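The Woman Who Tells You to Hang It Lower

Kusum Garg has been hanging other people's pictures for most of her working life, and she would like it known that yours are too high.

"Everybody's are," she says, unwrapping a sandwich on the tailgate of her van. "I walk in, I look up, I keep looking up. I don't know who they think is coming to visit. Giraffes."

Her business, Tomine, is Garg, the van, and a phone she answers about half the time. She works mostly in private homes around Havberg, with the odd dentist's office when July gets slow. She charges by the hour, and the clock keeps running while couples argue. One pair in a converted schoolhouse spent a whole morning debating a watercolor of a duck. She had lunch, billed them for it, and hung the duck in the downstairs bathroom, where both parties agreed it could be ignored.

She didn't set out to do this. Her first job was at Bhatt, a frame shop with one window and a bell on the door that the owner refused to fix. She cut mats for nine years. Customers would come in to pick up their frames and ask, on the way out, how you got one of these things to stay on a wall. She started going home with them on her lunch break. "With a hammer," she adds. "I should say that part first."

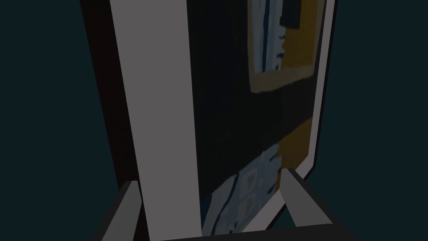 Her method, if you press her, comes down to finding out where people sit. If a room is for sitting in, the art should be at a height where a sitting person can see it. She has made grown men lower themselves onto their own couches and point. A surprising number of them, she reports, had never looked at that wall before and did not care for the paint.

She has opinions on hardware too, and she delivers them the way other people talk about in-laws. Sawtooth hangers are "a rumor." Adhesive strips are fine for a calendar. She likes two hooks for anything wider than her forearm, set a hand's width in from each side, and she likes a pencil mark she can rub off with her thumb. Her level is older than her van. She doesn't lend it.

What about the people who want a gallery wall?

She chews for a while. "I did one with 200 pieces. A stairwell in Jaremholm, three floors. He wanted it to look casual." It took 13 days. By the end of the first week she had stopped saying the word casual in front of her family. The client was delighted and has since moved, which means that somewhere there is a stairwell with a great deal of spackle in it.

Most disasters, she says, are quieter. A heavy mirror on a drywall nail. A portrait over a radiator, slowly cooking. A landscape somebody hung in the dark after a party and then lived with, crooked, until the kids left for college. She was called in for that last one and fixed it in the time it took the coffee to brew. The owners asked her to put it back. It made them seasick.

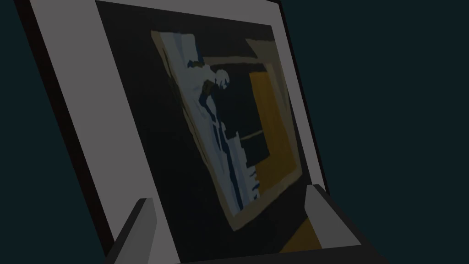

On blank walls

Garg's own apartment has one picture in it, and it's on the floor, leaning against the bookcase. It has been there since she moved in. She says she's still deciding. Asked how long that might take, she folds the sandwich paper into a square and puts it in her shirt pocket.

"You can leave a wall alone, you know. It won't call the police."

She has a one o'clock in Havberg, a retired couple with a tapestry and, from the sound of the voicemail, two firm ideas about where it goes. She has packed a second sandwich.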